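Larkdale Community Help > Technology > Robots and automation

Open day at Prellix: was I watching a demonstration or a sales pitch?

Posted by Donnie Dalgleish, Oct 18, 2024

My brother-in-law talked me into the open day at the Prellix place out past Norley. I spent 31 years in packaging and I have sat through a lot of machine demonstrations, so maybe I was the wrong guest. The flyer said "see robots learn everyday jobs." What I got was people doing the everyday jobs themselves, with a plastic gripper in each hand, while a young woman with a clipboard told us this was the robot learning. After that they played a video of an arm folding a towel. The video was sped up, by how much she didn't know. There was an arm at the back under a cover and it stayed under the cover.

She said they need 700 recordings of a job before they even try it on the arm, and that the towel one works 82 percent of the time. I asked 82 percent of what, and did a crooked towel count, and she said she would find out. I left my email and have heard nothing.

So is this a normal way to go about it, or did we all drive out there to look at people waving grabbers? My brother-in-law wants to put money in and I'd like to have something to say to him besides no. Also if anyone knows what the checkered cubes are for, I asked two people and got two answers.

3 replies

Gregor Mowat

It's a normal way to go about it. I put in automation for a living (food plants mostly) and I don't care for the hype any more than you do, but the hand-held part isn't a trick. The old way was to steer the arm itself through the job over and over, and that is slow and ties up an expensive machine. With hand grippers you can have several people recording at once. A person does the job, the gripper's path gets recorded along with the opening and closing, and software is trained on the pile.

The cubes have printed codes on them. A camera that knows the pattern and the size of the code can work out where the cube is and which way it's tilted, and if the cube is fixed to the gripper, you then know where the gripper is. Whoever gave you that answer was right, and I'd be curious what the other one was.

I went to the same open day, the morning session, and stood by the lockers for most of it. What they had people holding:

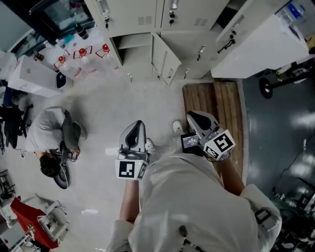 What I would ask before anybody writes a check

1. How many tries is the 82 percent taken from? Nine out of eleven gets you there too. Ask for the number of runs and who decided what a pass was.

2. Was it tested in the same room with the same towels it was trained on? Most of these systems look good at home. Move the table, change the lights, bring in a striped towel, and you may see a very different number.

3. Can you see it run live, at real speed, with a towel you brought yourself? If they say the arm is down for service, ask for a date and go back on that date.

4. Who is paying them now? A customer with a purchase order tells you more than any video. Grant money is fine but it isn't a customer.

I asked number 1 myself and was told 70 runs. I don't see how you get exactly 82 percent out of 70 of anything. 57 passes is 81 and change, 58 is closer to 83. Could be rounding by somebody in a hurry, could be a number from a different test. I wouldn't call anyone a liar over it. I also wouldn't invest on it.

Innes

my cousin did recording work like this for a summer, different company. she said its boring and your wrists hurt by lunch. they had to throw out a bunch when people turned their back and the markers got covered. no idea if the robot ever worked, they dont tell you. the pay was ok

dont give them money

Norley Nan

I enjoyed it! The parking was terrible, but the staff were very patient with us and I got to try the grippers myself. I picked up a sponge on my second go. Donnie, I think you are being a bit hard on that poor girl, she told our group she only started in September. They do another open day in spring if you want to see the arm going. You have to sign up at the library, the website form doesn't work.

Comment from Donnie Dalgleish

Thanks Gregor, that's what I was after. The other answer I got on the cubes was "calibration," and then he walked off. I have printed your list and given it to my brother-in-law, who says question 3 is rude. I'm going to ask it anyway if they do run one in spring.

Nan, fair enough about the girl. She was polite and she didn't make anything up, which I've seen plenty of salesmen do. The parking I'll agree with you on.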